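Progress report, May 2019
To: D. Lyimo
Re: Kulau coin and medal cataloging, second funding period

Dennis, short version first. Cataloging is on track, photography is behind, storage money is nearly gone. Details below, sorry for the rough state, wanted you to have it before the budget call.

Cataloging. 454 pieces entered so far, all with weight, diameter, metal, edge and die axis. Mostly silver crowns and half crowns from the Seppälä bequest, plus the first tray of bronze medals. Entries are short. We dropped the long condition essays after your comments in the last round and went to a plain grade plus one line of remarks. Much faster. Older entries still have the long text and I don't plan to go back and trim them unless you want it.

Attributions. Two problem groups. The worn minors in tray C can't be dated past the reign and I have entered them that way. The small Baltic group had dealer tickets that disagree with the bequest list. Went with the tickets where the weight fit, flagged the rest. Need an outside opinion on maybe a dozen, have written to Atau asking for their rate. No answer yet.

Cleaning. None done, none planned. Somebody polished part of the bequest years back and it shows, hairlines all over the fields on the proofs. Marked as cleaned in the catalog. This pulls the insurance value down and the insurer will have to be told. Draft letter is with the office.

Photography. Behind. 101 pieces shot both sides. Light setup gave a yellow cast on toned silver and we had to throw out the whole first batch. Now using two lamps low at the sides and a gray card, which works for silver but flattens the bronze. High relief medals will need a seperate session. Realistic target is all the silver by October, bronze after.

Storage. Bought 1000 inert flips and the first run of archival trays from Carkport. Flips fine. Trays came with the wells cut too small for crowns, they took them back and recut at no charge, but it cost us three weeks. The old PVC flips are all out. Found green residue on nine pieces, bagged apart from the others, waiting on advice.

We use cookies to remember your preferences and to measure traffic. By continuing to browse you accept our cookie policy. Accept | Settings

Database. Kulau went live for internal users. Search by mint and ruler works, search by metal doesn't yet (returns everything). Export to spreadsheet OK. Public view not started, and I would hold off until the photos catch up. A page of gray boxes where the coins should be won't impress anyone.

Staffing. Me full time, one assistant two days a week. Assistant's contract ends with this period. If the silver is to be finished on the date above I need that renewed, same hours. Asked before, asking again.

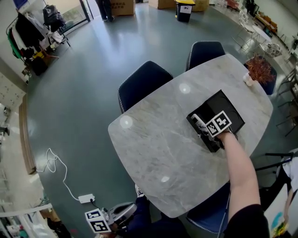
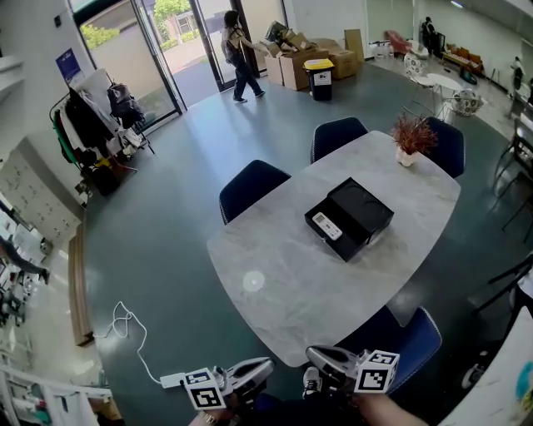
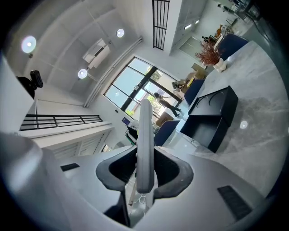

Money. Spent to date is within the approved lines except storage, which is over because of the larger capsules for the 12 kilo-size silver pieces. Nobody budgeted for those, they weren't on the bequest list. Would like to move the unspent travel line across to cover it. Furniture is the other thing: the viewing room will need a table plus seating for readers, and upholstered chairs in dark navy like the ones in the first two pictures would suit, as long as the tabletop gets a padded mat. I don't want anyone setting a proof down on a bare hard top. Quote to follow.

Next period. Finish silver entries, start bronze in earnest, get the Atau opinion back, fix metal search, reshoot the worst of the yellow ones. Weigh the kilo pieces again on the bigger balance, the small one tops out and the figures in the catalog are copied from the certificates. Two of the certificates are missing alltogether, have asked the family's lawyer to look.

Need from you: yes or no on the travel money, yes or no on the assistant. Email is fine.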